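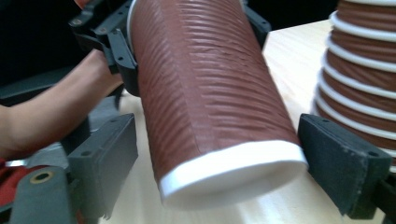 August 3, 2023
Cup unstacking, hand-held gripper, unit 2
Entry: R. Prajapati. Bench work with Sushil.

Fault: the right finger does not return to full open after a firm close. Seen on 8 of 15 picks this morning. The cup hangs on the foam pad after the trigger is released and then drops late, usually on its side. Twice it took the next cup in the stack with it.

Test article is the brown ripple-wall paper cup from the Sedano order. Same lot as last week, kept in the cabinet, so I am not inclined to blame the cups. Picks from the stack on the light wood table, operator standing, release just above the tabletop.

Checked first:

Trigger cable. Free travel within the mark, no fraying. Disconnected it and moved the fingers by hand. Left side swings freely. Right side drags over the last 3 mm of opening and has to be pushed. So the drag is in the linkage or the finger, and the cable is fine.

Pad. Edge of the foam on the right finger had lifted at the lower corner. Pressed it flat, ran five picks, two late releases. Peeled the pad completely and ran five more with a bare face: cup slipped on every one, which tells us nothing about the release. Put a new pad on.

Hinge. Pulled the pin on the right link. Bushing was sitting proud on the inner side and had rubbed a bright arc into the bracket. Left bushing is flush. The right one turned with finger pressure, so the press fit is gone. The Solanki drawing calls for a retaining compound on both sides; I found residue on the left and none on the right. Unit 2 was reassembled in December after the drop and the sheet for that job has no line for it.

Sushil's view is that the bushing walks inward under load, the bracket pinches, and the pad adhesion does the rest. I agree with the first part. I would like to see the late release go away with the old pad still on before signing off on the second, but the old pad is now in the trash. My mistake.

Repair: cleaned the bore with alcohol, new bushing, compound, left clamped through lunch. Added a 0.2 mm shim washer between link and bracket on the right only. Reassembled, cable back on, travel equal on both sides by the feeler.

Retest: 15 picks, no late release. One double pick, from a pair of cups jammed together in the stack. Not a gripper fault, logged separately.

Safety note. While the finger was sticking Sushil reached under the mechanism to free the cup with the trigger still partly closed, and the spring let go. Pinched fingertip, skin not broken, reported to Plulham under minor injuries. From now on: cable off before a hand goes between the fingers, both units, no exceptions for a quick clear. Wrote it on the card on the tool case.

Data: this morning's runs on the Sumel drive are marked bad from the first late release onward. Do not use them for training the release step. The approach and close segments look usable but I have not gone through them all.

Open:
- Unit 1 bushings not inspected. Do before it goes out again.
- Add compound line to the reassembly sheet (Ritu).
- Order pads, 3 left.
- Look at unit 2 again after 8 hours of use and measure bushing position against today's zero.

Workshop notebook, internal | Questions: bench desk, Plulham | Back to top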